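# The Parts Table, Sorted (More or Less)

Every March I promise to sort the electrical odds and ends, and every March I buy another basket instead. This year the plan was simple: parts in the blue tray, everything else somewhere that isn't the blue tray. I papered the big table, taped out a grid so I'd feel organized, and got started at 6 in the morning, when my standards are at their lowest.
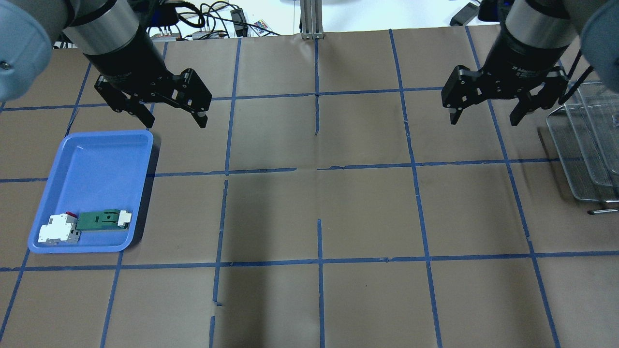 *A breaker-style module and a bit of green circuit board, sharing the tray.*

The mesh baskets came out of the kitchen, where they had a quiet career holding onions. I like mesh for parts because it lets me see what I've lost. Anything smaller than a pea goes straight through, of course, and that's how I learned the floor plan of this room on my hands and knees. 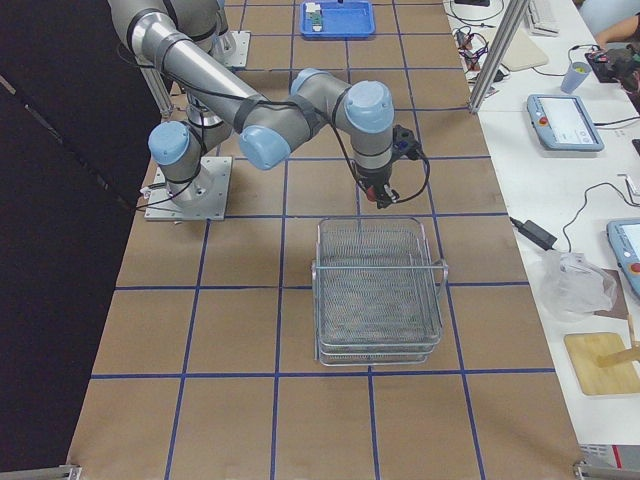

Crisanto Galang wrote in to say that mesh is for fruit, and that loose boards belong in a lidded box with a label on it. He recommends the Kelar, the 15-compartment one. I own a Kelar. Fourteen of the compartments hold Skullden screws and the last one holds the key to something.

The grid deserves a word, as it took longer than the sorting. My system gives every square a category: working, dead, and "ask Lagman," which has been the largest category for years. Blue tape on brown kraft paper makes very decent borders and comes off again when you change your mind, so I've stopped measuring and started eyeballing.
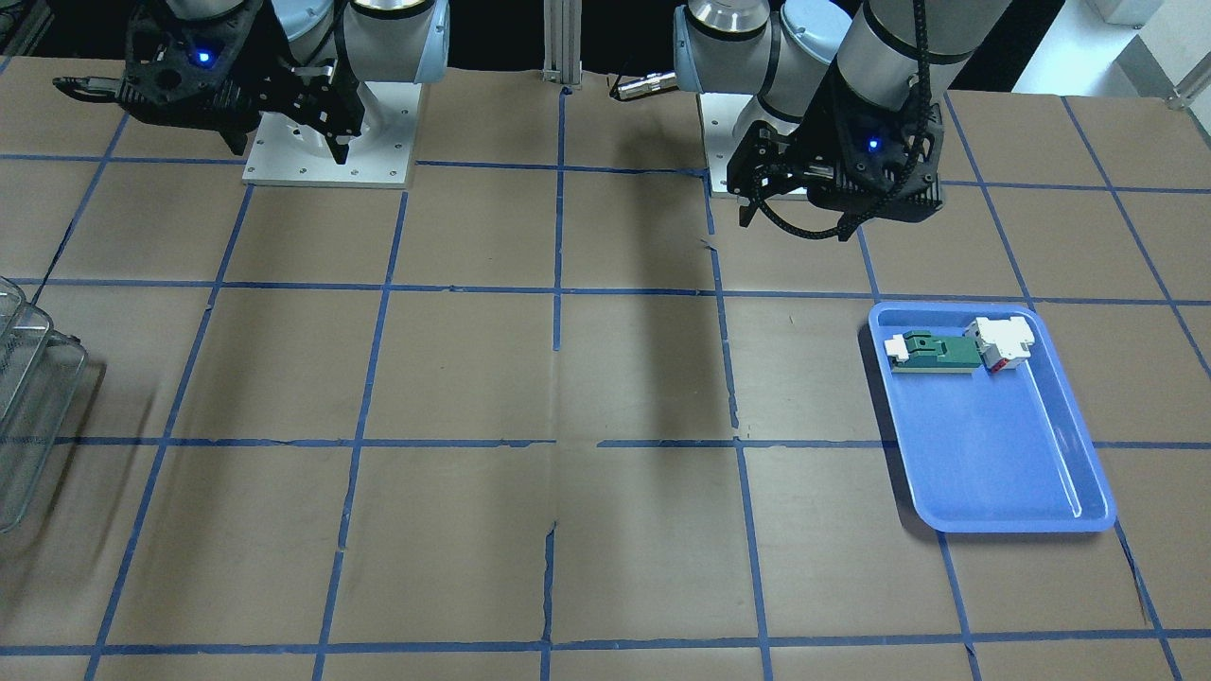 Labels were the next argument, and I had it with myself. The Briltero label maker came with a booklet promising 1000 labels per roll, and I've so far printed one, which says LABELS. For now I'm writing straight on the brown paper inside the tape lines, in pencil, and when a category dies I'll tear off the sheet and tape up a new one. 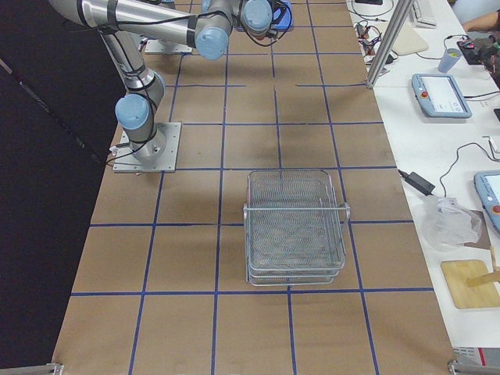
*One mesh basket, empty. Give it a week.*

Next up is the cable drawer. I've opened it twice and closed it three times.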